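Home Projects Courses People Publications Contact

Search this site Enter keywords Go

Comparing Wrist and Overhead Cameras for Grasp Checking on a Two-Arm Cloth Folding Station

Student project report
Authors: Sioned Meredith, Osian Rosser
Supervisor: Hélène Després
Submitted September 13, 2026

1. Purpose

The Gronow station is a pair of table-mounted arms used for cloth handling. Until March, all of its grasp decisions were made by hand: an operator drove both arms, watched the cloth, and corrected when a finger missed the edge. The next step planned by the group is a controller that decides whether a grasp is good enough to lift. Before that controller can be written, someone has to decide which camera it should listen to.

Our project compared the two kinds of view available on the station, one from above the table and one from the wrist. The question was narrow. Given one still image taken just after the fingers close, can a person say whether the cloth is held, and how much of it is held? If a person cannot say, we do not expect a small classifier to do better on the same image.

We did not compare arms or motors. The gripper design was treated as fixed, although section 5 has some remarks on it.

2. Setup

The two arms work over a white tabletop. Each has a two-finger gripper. The controller is a Tusier board running the station's standard motion program, and the image logging was done with Stelerel, the recording tool written by Cledwyn Morris for an earlier project. We changed Stelerel in one respect. It used to save images on a fixed clock, which gave many pictures of arms in transit. We made it save on the "closed" signal from either gripper instead, with a short delay so that the cloth could stop swinging.

Both wrist cameras look along the fingers toward the tips. This fixes the gripper in the same part of every image, which makes cropping simple, and it also means the fingers hide part of the cloth they are holding. Exposure was set once at the start of each session and locked.

The test cloth was orange throughout. We chose a saturated color because the tabletop is white and the grippers are mostly dark, so that a plain color threshold separates cloth from everything else. A gray or white garment would have been a harder and more honest test. We return to this in section 6.

3. Wrist view

The wrist view was expected to be the better one, and for the narrow question of "held or not held" it is. When the fingers close on cloth, the material is drawn into a point between the tips. An empty closure has no such point.

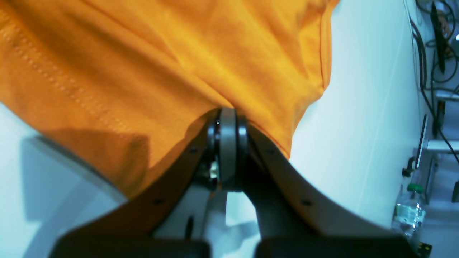
Figure 1. Wrist camera, gripper closed on orange fabric. The cloth narrows to a point where it enters the grip.

Three features were written down for each wrist image: whether the cloth reaches the tips, whether it narrows there, and whether any of it hangs below the grip line. The first two agree almost always. The third is the useful one. Cloth hanging beside or between the fingers suggests that the grasp has taken a fold and some distance of material behind it, and such a grasp is hard to release cleanly at the end of a fold.

A seam or hem in view helps a great deal. A row of stitching gives a direction on an otherwise even surface, and a folded hem edge shows which way the garment continues. Where neither is visible, both of us had trouble saying which part of the garment was in the grip. We could say "held" but not "held by the hem."

The main fault of the wrist view is that it has no sense of the whole garment. Two grasps a hand's width apart on the same sleeve can give nearly the same picture. The near parts of the gripper are also out of focus and take up the bottom of the image, so a good share of the pixels is spent on something that never changes. We masked that region before thresholding.

Background at the edge of the table caused less trouble than feared. Cables and other equipment come into view at the side when the wrist turns, but very little of it is orange. Seren Phillips suggested a fixed mask for the right side as well. We tried it and dropped it, as it removed cloth too when the garment was spread wide.

4. Wide view

The wide view shows both arms and the full length of the garment at once. Its strength is layout. Whether the two grippers are at the same height along the cloth, whether the garment lies level, and whether one end is sagging can all be read directly.
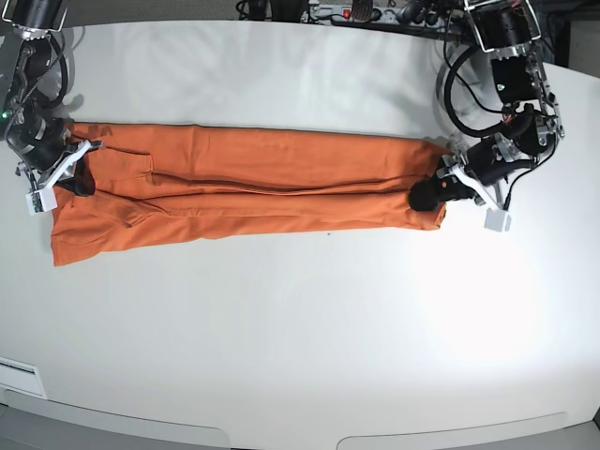 Figure 2. Wide view, folded orange pants held at both ends. The waist end is wider and sits slightly lower than the hem end.

Pants were the best garment for this comparison. Folded lengthwise they make a long narrow strip, and any error in either grasp shows up as a tilt or a flare at one end. The long crease where one leg lies over the other served as a reference line. In Figure 2 it runs from the left part of the garment toward the right end, and we measured tilt against it.

What the wide view does badly is the grasp itself. The gripper covers the exact place one wants to see. At the hem end the rounded pad sits on top of the fabric, and from this distance a pad resting on cloth and a pad clamping cloth look much alike. The only clue is that the fabric gathers around the pad and lifts a little. On stiff cloth the gathering is weak, and on two occasions in the second session we disagreed with each other about the same image.

Shadows matter more here too. The arms and their cables throw gray shadows on the tabletop beyond the cloth. They do not pass the color threshold, but they did upset an edge detector we had tried first, and we gave that detector up.

5. Combining the views

The obvious proposal is to use the wide view for layout and the wrist view for the grasp. We wrote a simple rule in this form. The wide image must show a garment lying level within a set limit, and both wrist images must show cloth at the tips. If either test fails, the controller opens the grippers and asks for a new approach. In total 2,220 images were saved, of which 199 were set aside for checking the rule and never used while adjusting it. 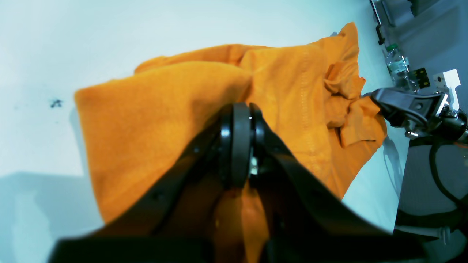 The rule is weakest when the two grippers work close together on bunched cloth. The wide view then has no long edge to measure, and each wrist view tends to include the other arm. A color threshold ignores the second gripper, but it also counts folds held up by that gripper as if they belonged to the first one. We considered using the joint angles to work out where the other gripper should appear and masking it. This is possible with the Tusier board, which reports both arms on the same clock, but we ran out of time.

Two remarks on the gripper. First, the rounded contact part at the tips is good for cloth and bad for cameras, as it hides the last few millimeters of material. Second, the screws on the fingers are a handy fixed mark for checking that a wrist camera has not shifted in its mount. We began doing this by eye at the start of each session — it takes a moment — and would recommend it be made a step in the program.

6. Limits

All judgments were made by the two authors, who also chose the limits used in the rule. One cloth color was used. Lighting was not varied on purpose. The camera mounts were not removed between sessions, so we cannot say how the results hold after remounting.

The comparison also says nothing about thickness. Neither view gave us a dependable way to tell one layer from two in the grip. Finger gap read from the motor would be the natural measurement, and the logged gap values are in the project folder for whoever takes this up. They have not been calibrated.

7. Next steps

The logging change to Stelerel should be kept and the old clock mode left as an option. The rule in section 5 should be repeated with gray and patterned cloth before any training is done on it. If only one camera type can be kept during the planned move to the Gisadcombe lab, we would keep the wrist cameras and accept the loss of layout checks, as a tilted fold can be corrected later in the sequence and a missed grasp cannot.

The settings files, the masks, and the list of images on which we disagreed are stored with the Gronow project under the folder "camera-compare." Questions about the Stelerel changes should go to Osian Rosser.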